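5. The house rules, and how we ended up with them

I promised in section 2 that I'd get round to the rules themselves, so here goes. There are 14 of them. They started life on a sheet of paper by the door at Memdale, got retyped when the sheet fell apart, and then got argued over for most of a winter by me, Mahnaz Safavi and anybody else who wandered in for a cup of tea. We call the whole set the Starkia rules, after the project, though they'd work just as well on anyone's table.

We tried them over 216 sessions. Each session had one person in charge at the desk and a log which that person filled in by hand, and the logs came to 1,168 entries once we'd typed them all up (Bonifacio Escobar typed most of them, and I owe him lunch). I went through the lot and marked each entry with the rule it touched, if any. Plenty touched none. People write some funny things in logs.

5.1 Rules about the surface

Rule 1 is that the table gets covered and taped before anything else happens. We use kraft paper and blue tape. The tape makes a grid, and the grid is how we talk to each other: "put it two cells over, one back" is much quicker to say than a pair of measurements, and much harder to get wrong. The cells don't have to be perfect squares. Ours never are!

Rule 2 says the lines are for people. Nothing in the arm's program may depend on where a strip of tape is. I feel strongly about this one. Tape gets laid by hand, it lifts, it gets patched, and if a program has quietly come to rely on it then you've got a fault waiting for you that no drawing will show. Anything that needs a proper position takes it from the base plate.

Rule 3 covers gaps. A gap in a line is allowed as long as both people on shift can still say where the line would have run. Loose ends get pressed flat or cut off, and a strip that has come up for more than the width of a hand gets replaced. Mahnaz wanted any gap at all to stop the session. We tried it her way for a while and spent almost 20 minutes at the start of each session on our knees with a roll of tape, so we settled on the version above. She still thinks I'm wrong, and the log can't settle it, as we had too few sessions under the strict version to compare.

Rule 4 is about objects. Say out loud which cell a thing is going in before you let go of it. If it tips over, it stays tipped over until the arm has been stopped, however silly it looks lying there. This was the rule people broke most, and I include myself. Your hand just goes out to pick the thing up. It's a terribly hard habit to lose.

5.2 Rules about arms, cables and stops

Rules 5 to 8 deal with the space two arms share. One arm moves through a shared cell at a time, and the other is either parked or held still above the paper. We write the owner of each cell at the top of the log page. Gebremichael, the little scheduling script we use, will do this on its own if you let it, but we ask people to write it down anyway so they've thought about it once.

Rules 9 and 10 are the dull cable ones. Straps go on the straight lengths of the arm and stay off the joints, and a spare loop must never lie where a finger could hook it. We check by running the arm slowly through its full reach with one person watching only the cable. It's boring, and it found more trouble than any of our clever checks.

Rules 11 and 12 are about stops. Every arm in use has its own stop button, the buttons sit on the same side of the table as the person in charge, and nothing is stood in front of them. If you can't touch a button without getting up, the session hasn't started yet. A local rule like this is an extra, I should say. It doesn't take the place of the safety assessment for your own cell, and please don't let anybody tell you it does.

Rules 13 and 14 cover handing over and clearing up, and I've put those in the appendix to save your eyes.

Figure 5. The table and the desk beside it: (a) looking down on the grid, with the mug on its side at the left; (b) the tape from the wrist camera, including a short piece that stops before the crossing; (c) the side view, with both pendants on the white desk.
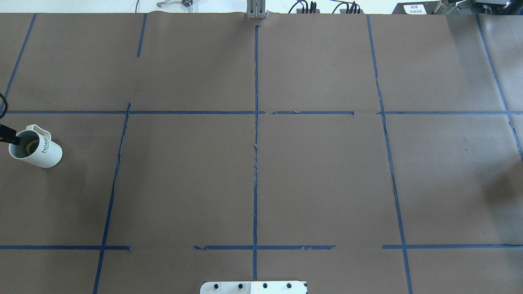
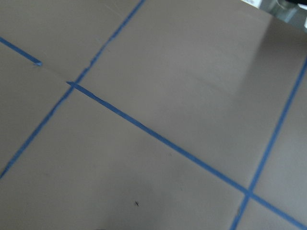
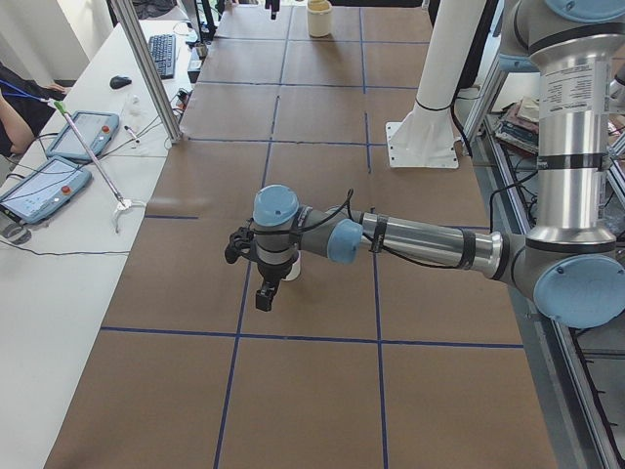
Memdale, January

A few things have changed after the first draft went out to readers. Rule 3 now has a sentence about crossings: where two strips overlap, the top one should lie flat, and a third strip shouldn't be added to mend it. Two readers asked if a printed sheet would do instead of tape. Probably, if your layout never changes. Ours changes all the time, and I can move a strip of tape while the kettle boils.

Somebody also asked whether the desk ought to have its own rule, with pendants, keyboard and everything else sharing the same top. We've gone back and forth. For now rule 12 covers it, and Bonifacio is drafting a fifteenth that would give the pendants a marked place each. I'll put the wording in the appendix when he's happy with it.

Related items
Keeping a session log that other people can read
Witix notes: parking positions for two arms over one table
Gebremichael, a small scheduler for shared cells
Starkia rules, appendix: handing over and clearing up

We use cookies to remember your settings and to see which pages get read. Accept all | Only the necessary ones | Cookie policy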